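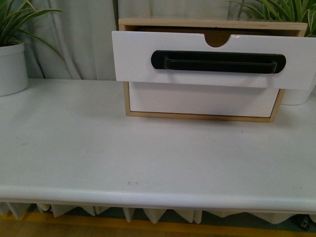
Visitor counts are where we begin this unit, and I'd ask you to be patient with them, because everything we do later about parking, permits and closures leans on knowing how many people came through the gate. At Ivarlow the count for July was 2,653 people on the main loop, against 2,178 the summer before, and you'll see both numbers again in your reading. Now, a trailhead is a little like a small wooden drawer unit with one drawer pulled partly outward: you see the front and the handle very nicely, and only a bit of what's inside. The gate counter gives us the front. How long folks stay, and where they bunch up, we have to find out some other way.

Meinir Beddoe's report on the Flolton overlook (in your packet, and a lovely read) goes at this by walking the path and talking to people. She handed out 714 short surveys, and over half the hikers told her they'd have gladly started later in the day if they had known how full the lot would be!

For next class, please read Sum-yee Hung's chapter on timed entry at Pevport, and skim the Greenberg shuttle plan, at least the maps. Then write me a page on which of the 2 you would try first at a park you know well. Bring a pencil too, as we'll be marking up the Ivarlow trail map together.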